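3/10/26

Up far too early again, and since I couldn't get back to sleep I decided that today was the day I'd finally sort out the plugs. I have been saying it since June. The back room has been driving me mad, with the lamp running off one wall, the radio off another, and the phone charger always living wherever I'm not (usually behind the bed, in the fluff). So I made a pot of tea, put my oldest jumper on and dragged the lot out.

The bag of leads was worse than I remembered. It's one of those big Zandovley shopping bags and I swear it breeds. Two chargers for phones I haven't owned in years, a kettle lead with no kettle, and a long black thing that Şükran thinks belongs to her old printer, though she wouldn't swear to it. I've put it on the stairs for her. It will sit on the stairs until Christmas, I know it will.

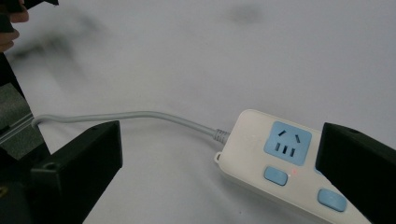
I did want to get the lamp question settled before anything else, as the evenings are drawing in and I can't read my book by the ceiling light without getting a headache. The plan was lamp by the armchair, radio on the shelf, and everything fed from the one strip so I'm not crawling about on my knees every night. I'd forgotten how cheerful that strip is! White with pale blue switches, and a little red light that glows away next to one of them. It was glowing on the table this morning and I felt quite fond of it. It's got a little loop with a hole in it at the cable end too, and I've half a mind to put a hook on the side of the shelf and hang it up, if Halfdan will lend me his drill. Last time I borrowed it I gave it back without the case and I've still not found the case.

Rang Şükran about eleven and read her the whole plan over the phone, poor woman. She says I should have the desk under the window and the armchair where the desk is now. I said the armchair won't go there because of the radiator, she said had I measured, I said no. So then of course I had to go and measure, and there's a gap of 18 centimetres going spare, which means she's right and I shall have to tell her. Not today, though.

Lunch was beans on toast, eaten standing up. Then I walked down to Gevside for a hook and some of those sticky clips that hold cables along a skirting board. I only wanted a handful and they sell them in packets of 60, would you believe, so that's everybody's birthday present taken care of. Had a look at the Caldeira lamps while I was in there as well. There's a lovely green one, but I put it back. I picked it up again, and then I put it back again.

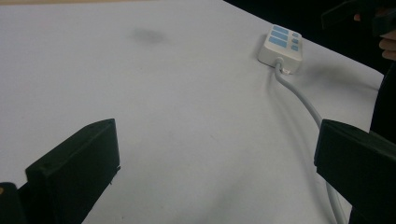
Halfdan Gunnlaugsson

(Signing my name halfway down the page like a schoolboy, because I tried out the new Wakero pen and wanted to see if it blotted. It did, a bit. And yes, I know I wrote up there that I'd have to ask Halfdan for his drill. That's my dad, I'm named after him, and I've called him Halfdan to his face since I was twelve.)

Anyway, back to it. After the shops I had a good think about what's going in where. There are three big blue bits down one side of the strip with the little ones alongside, so I'm giving one to the lamp, one to the radio and one to the charger, and that's my lot. The fan can go back in the cupboard until summer. The cable is a good thick grey one and I'd like it to go round behind the armchair in one sweep, clipped down, so I stop catching my slipper.

Didn't get as far as the hook. Dad wasn't in. Soup for tea, and I must remember to ring him before nine tomorrow or he'll be off out again.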